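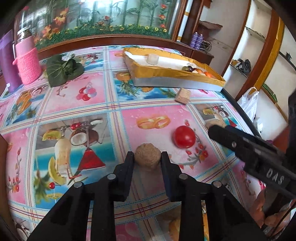

Table work at the Clulness open day

The Vonska group opened its Clulness house to members on a Sunday in March, from ten in the morning until the light went. Most of us had only seen the project as slides. The visit was arranged by Vittoria Pagano, and 37 members signed up, which meant two sittings and a wait on the stairs for the second.

The house is an ordinary furnished home, and the group wants to keep it that way. Recording is done at a dining table with a glossy patterned plastic cloth, among the shelves, bottles and baskets of the room. Lucrezia Pellegrini, who runs the sessions, had put out a mix of items for the day: a stack of square biscuits, leafy greens, a shiny red tomato-like ball, a long shallow box with a small translucent cup and several small round pieces in it, and a light-brown round piece with a pitted surface that got more handling than anything else.

The operator holds one gripper in each hand. There is no arm, no base and no motor doing the reaching. The wrist, elbow and shoulder belong to the operator, and the fingers of the tool do the contact. A camera on the tool records the fingers and whatever is between them. The reasoning is familiar to anyone who has sat through a teleoperation session: it is quicker to carry a tool to a task than to drive a robot to it, and the view from the tool can be matched later on the machine.

Pellegrini ran the basic pick first. The tool comes in with the fingers open wider than the object, pauses just short of contact, closes, lifts, and sets down in a clear part of the cloth. The pause matters to the people doing the labeling, as it gives a clean boundary between approach and grasp. She asks new operators to keep each take under 30 seconds and to discard any take in which they talk themselves through the move, because the hands slow down when they do.

The two-handed tasks were harder to watch and harder to do. One tool steadies, the other picks. If both come in on the same object from opposite sides, each blocks part of the other's view, and the operator has to learn to bring the second one in late and from the side. Three members tried it. Trefor Vaughan managed a transfer from one tool to the other on his fourth go and dropped the piece on the fifth.

Sveva Valentini covered the data side in the next room. Takes are brought into Dristov, the group's own logging tool, at the end of each session. It checks that the left and right streams line up in time, flags long stretches with no finger movement, and puts the rest in a queue for a person to review. The current table set stands at 281 accepted takes. Valentini would not give a figure for rejected ones, but said the most common fault is drift between the two streams, followed by operators starting a take before both tools are in view of the table.

There were questions about the tablecloth. It is divided into panels by striped bands and printed with fruit, drinks and flowers, and Cosimo Bellini asked whether a plain cloth would make life easier for the vision model. Valentini's answer was that it would, and that the model would then have trouble on any table with a pattern on it. A printed cherry or pineapple slice next to a solid round object is a fair test of whether the system has learned depth or only color. The glare from the plastic is left in for the same purpose. They do change the cloth between sets and note the change in the log.

Bellini also asked about grip force. The tools do not record it. Finger opening is recorded, and the group infers contact from the point at which the fingers stop closing. For firm objects this is good enough. For greens and biscuits it is weak, and Pellegrini said so plainly. A sensing fingertip is being tried at Prothero, who build the arm on which the trained policy is run, but it adds weight at the end of the tool, and operators complain about their wrists after a morning of it.

The arm itself was not at Clulness. Members who want to see a policy running on hardware will need to wait for the Prothero visit, which Pagano is arranging now. Places will be limited by the size of the cell.

Practical notes for anyone going to a later Clulness session: shoes come off at the door, parking is on the hill side of the road only, and sleeves should be short or rolled, as loose cuffs get into the linkages. Operators must remove rings. The second sitting ran forty minutes late, and Pagano would like people to book the first if they have a train to catch.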